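Reading the phone records bill at the kitchen table

2 Nov 2020

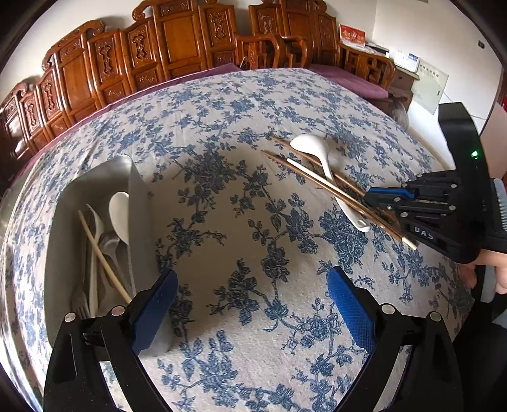 I spent most of last weekend reading the state bill on police access to phone and message records. I'm writing this up for the people who asked me about it after the library meeting in Palville. I am not a lawyer. I used to handle records requests for a small phone company, so I know what one of these requests looks like when it comes in, and I know how fast people want an answer. I read at the table, on the white cloth with the dark blue flowers and vines, with the forks and spoons still in their box on one side and my printout wherever it would fit. The bill is longer than the summary makes it look, and the parts that matter are near the back.

The short version is that the bill would let a police department get certain customer records without a judge signing off first, if the department says there is an emergency. Emergency requests already exist. What changes is who decides and what happens afterward. Under the current rules the department has to go to a court soon after and show why it couldn't wait. Under the bill it would file a form with its own records office, and the form would be kept for 13 months.

I don't think every request under this would be a bad one. When I did this work, most emergency calls were about a missing person or somebody who had threatened to hurt themselves. We helped with those and I was glad to. But there were others where the officer on the phone couldn't tell me what the emergency was, and we told him to come back with a court order. Sometimes he did and sometimes we never heard from him again. The court step made people think before they called.

The section I'd ask everyone to read is the one on definitions. "Customer record" covers your name, your billing address, the numbers you called and the times you called them. It also covers "related account information," and that phrase isn't explained anywhere. I looked through the whole thing twice. At the meeting Chinyere Jibrin asked whether it could include backups of messages stored with the company. The sponsor's aide said that wasn't the intent. If it isn't the intent, they could write that down. It would take one sentence.

There is also the matter of small companies. The bill sets a deadline of 3 hours to respond to an emergency request, day or night. A large carrier has a staff for this. Treloar, where I worked, had me and Adebayo Balogun, and we both went home in the evening. There's an exemption for companies with fewer than 500 customers, but almost no phone company is that small. Adebayo thinks the smaller ones will end up handing over whatever is asked for, so as not to miss the deadline. I think he's right. A person woken up at two in the morning with a fine hanging over the company is not going to argue about definitions.

Karabo Mtshali wrote to me and disagreed with most of this. Her view is that the court review after the fact is mostly a rubber stamp and that a public count of requests would do more good. She'd like every department to publish how many it made and how many led to a charge. I would support that too. The bill doesn't have it. There was an amendment along those lines, from what I could find on the legislature's site, and it was dropped before the first vote. I couldn't find a recorded reason.

As for encrypted messages, a few people told me they don't care about this bill because they use an app the phone company can't read. That's fair as far as it goes. The company still knows which numbers you call the regular way, and it knows where your bill is sent. A list of calls and times can say a lot about a person even with none of the words.

The committee takes it up again in January. Written comments are open until 10 days before the hearing and can be sent by mail or through the form on the site. The form logs you out if you take too long, so write your comment somewhere else first and paste it in. Include the section number you're writing about. I'm sending mine on the definitions and the deadline, and I'll post a copy when it's done.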